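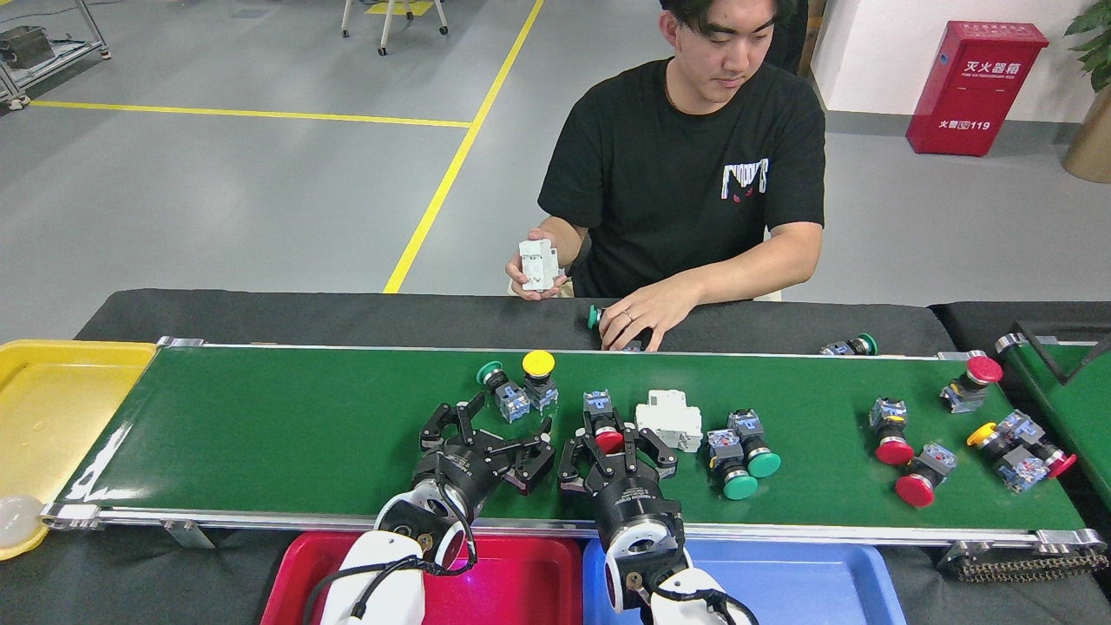
Chibuzor Isah wrote to ask whether a two-arm sorting kit is worth having at all when a single arm with a decent gripper can pick from a belt, and whether the second arm mostly adds a second thing to calibrate. I have been running the Mendevetti two-arm package on a mixed-parts belt, so I can answer part of that.

For a single part type, one arm is enough. If every item on the belt is the same push button in the same orientation, buy one arm and spend the difference on feeding. The second arm starts to pay when the parts are mixed and the bins are spread out, as with red, yellow and blue trays set along the front of the belt. One arm has to travel the full width on a good share of its picks. Two arms divide the belt into zones and each stays close to its own trays. The travel saved is easy to see in the motion log.

The calibration objection is fair. Each arm has its own hand-eye calibration, and then there is a third transform between the two bases. The Mendevetti software walks you through all of it with a printed target, but it does not warn you when the base-to-base result is poor. You find out when an item is handed from one zone to the other and the second gripper closes a few millimeters off. I now run the base-to-base step last and check it by touching both fingertips to the same mark on the belt rail.

Test parts. I use panel hardware: push-button switches with red, yellow and green caps, some flat and some mushroom, and modular circuit breakers. They are a reasonable torture set. A mushroom button standing on its base is a very different grasp from the same button on its side, and the cap is wider than the body, so a naive center grasp either tips the part or lands on the lip. The breakers are boxy and easy to hold but have ridged edges, and the kit's default grasp planner likes to put a fingertip right on a ridge. Moving the grasp to the flat faces fixed most of the slips.

Tangled parts are the weak point. Two buttons lying across each other get segmented as one object more often than I would like, and the planner then picks a point in the middle of the combined shape. Mendevetti suggests a singulation step upstream. That is correct engineering advice and also a way of moving the problem out of the box they sell. I wrote a small rule that skips any blob larger than the largest known part and lets it go by for a person to separate. It costs some throughput. It has also saved me a lot of stalled cycles.

Grippers. The stock grippers are parallel with jointed fingers. Opening width is fine for the buttons. Force control is coarse: there are 2 usable settings for light parts, and the lower one drops breakers. The fingers are removable with a hex key and I would plan on printing your own tips. The cable run along the outside of the arm is serviceable, but leave slack at the wrist before you tie it down. I tied mine too short and had to redo it after the first full-rotation test.

Conveyor integration. The kit takes an encoder input and will track a moving belt, in theory. In practice I index the belt: move, stop, pick, move. Tracking worked at low speed and fell apart when both arms were reaching into the shared middle zone, where the collision avoidance pauses one arm long enough for its target to leave. If you need continuous flow, test that case specifically before you sign anything. The sales demo I was shown kept the parts well apart.

Teaching. New parts are added by demonstration plus a set of labeled images. The manual recommends 300 images per part. I got usable results for the breakers with fewer and needed all of them for the buttons, mostly to cover the orientations. Having someone sit on the far side of the belt placing and turning parts by hand is still the quickest way to get through that. Vary the spacing while you are at it. My first set had everything neatly separated, and the model learned exactly that.

Support and cost. The package comes with a controller, both arms, both grippers and a one-year license. The license renewal is 4,000 dollars, which was in the quote but not on the product page. Support answers by email in a day or so and knows the product. Firmware updates have been uneventful except for one in July that reset my tool offsets. Export them before every update.

I also had quotes from Burnudow and Calimlim. Burnudow sells a single arm on a linear rail, which gets around the travel problem in a different way and would probably suit a long belt with few part types. Calimlim wanted to install the whole cell themselves and would not give me access to the grasp parameters. I have not run either one, so take that as a reading of the paperwork.

To Chibuzor's question, then: mixed parts and more than a couple of bins, yes, get the second arm. Otherwise start with one and leave room on the bench. The Mendevetti controller has the second port whether you buy the other arm or not.

Config files and the blob-size rule are in the usual folder. The version there now is the one dated 19/03/2025.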